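Washer in a corner, basket on a chair: does anyone really need the pull-out shelf?
14 replies · 2339 views

Fluvness wrote:
2018-12-31
The store wants extra for a stacking kit with a pull-out shelf, and the salesman swore I'd regret not having it. I don't believe him. My front loader sits in a corner between two partition walls and I've been using a plain chair beside it as my laundry table. White plastic basket, handle slots at both ends, goes on the seat. 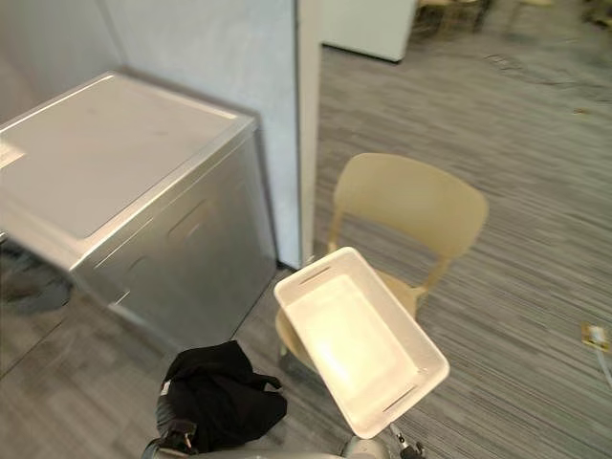
The chair cost me nothing and I can move it when I want the floor back. So what does a shelf do that a chair doesn't? Please, no "it looks nicer."

Allwood wrote:
It holds still, for one. I had a basket on a kitchen chair for years and it slid off every time I dug for the last sock. I also doubt you have room for a chair and the door. Those round doors need a lot of space.

Fluvness wrote:
The door opens to the left, the chair goes on the right. I don't see the conflict.
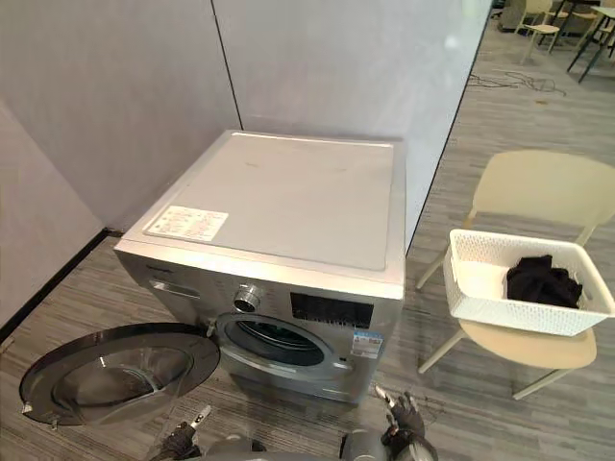 Swing it all the way and leave it there while you unload. People half open it, bang an elbow and then blame the room.

Gentile wrote:
Sorry, not buying it. With a corner on one side and a door on the other you're reaching sideways with wet clothes, and that's how my back went in March. A shelf under the drum means you pull straight down. Also, is that carpet I see? Drips on carpet, no thanks.

Fluvness wrote:
A 1400 spin doesn't drip. And I sort on the chair, dark stuff to one side, so I'd be standing there anyway.

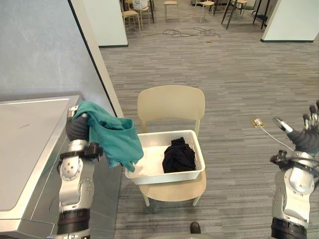 Black on the right side of the basket, green held above it.

Ernar wrote:
I have the shelf. Used it 4 times, maybe. It rattles on spin and it's too low for me, I'm over six feet. A chair seat is a better height. That said, I'd never sort in one basket, it all ends up mixed by the time you reach the dryer.

Allwood wrote:
Rattles because you didn't tighten it.

Ernar wrote:
I tightened it. Twice. It came with 8 screws and one of them was stripped.

Gentile wrote:
So one bad kit means they're all bad? Come on.

Fluvness wrote:
Keeping the chair. Might put a bath mat under the basket for the sliding – that part I'll give Allwood.

8 likes · Share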